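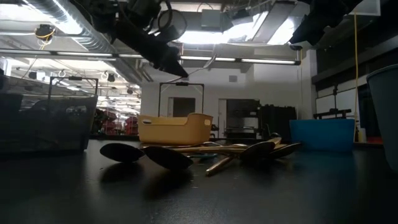

Item 3: the spoons on the black table, with the sorting bins.

Treldale Shared Kitchen
Minutes of the equipment and storage meeting, 2025-07-08

Present: Aarti Pandey (chair and minutes), Colin Olari, Beth Cirnier, Suda Phromma, Jan Treece
Apologies: Rhoda Finch

1. Minutes of the last meeting
The May minutes were accepted with one change. Under item 4, "pantry shelf" should read "pantry door." The door has now been rehung and closes without lifting.

2. Money
The equipment account stands at $3,211. The dishwasher repair is not yet paid. The quote was $1,875 and the invoice is expected this month. Beth asked that nothing large be ordered until it has cleared. Agreed.

3. Spoons and serving utensils
The meeting spent most of its time on this. The utensil drawers under the long counter have been overfull since spring, and users have complained that they can't find a serving spoon without taking everything out. Suda has begun going through the spoons on the black table, using the colored bins.

The spoons are different colors and finishes, dark ones and golden ones among them, and they have always been stored together. Jan said color doesn't matter and they should go by size. Suda said people ask for "the gold ones" when they set a buffet and it would save time to keep those in one place. After some discussion it was agreed to go by color first and to leave size alone for now.

Bins were assigned as follows:
Yellow bin – gold and tan spoons
Bright blue bin – dark spoons
Dark gray bin – plain metal utensils
Large gray-teal bin – anything else, including odd colors and pieces that don't match

Colin asked where the teal-blue piece goes. It goes in the large bin with the odd ones. He also asked whether the yellow bin should be the one that travels to outside events, as it has handle openings at the ends. Agreed, provided it comes back the next morning.

Jan pointed out that the black table shows every speck and should be wiped before anything is laid on it. A cloth will be kept on the hook by the sink. Spoons are to be washed again before they go back into the drawers.

Damaged spoons: anything bent, or with the finish coming off, is to be set aside and shown to Beth before it is thrown out. Last year a number were thrown away that only needed cleaning.

Action: Suda to finish the sorting. Colin to make labels for the bins, large print, no abbreviations.

4. Drawer dividers
Beth has looked at dividers for the long counter. The ones she prefers are $18 each and the kitchen would need 6. They can be trimmed to fit. Jan would like to measure the drawers first, as the left-hand one is shallower than the rest. The purchase was approved subject to the measurements and to item 2.

Action: Jan to measure. Beth to order after the repair invoice is settled.

5. Loans to other groups
The baking class has asked to borrow serving spoons for its open evening. Agreed, to be signed out on the sheet inside the pantry door. Aarti noted that the sheet has not been filled in for several weeks – two ladles and the long tongs are out with no name against them. She will email the regular users.

Action: Aarti to email users about the ladles and tongs.

6. Other business
The small freezer needs defrosting. Colin will do it on the next day with no bookings. Suda asked for a second drying rack. Held over to the next meeting.

Rhoda had sent a note asking that the back window be kept shut while the fan is running. Noted.

The next meeting will be set by email once the dishwasher is back in use.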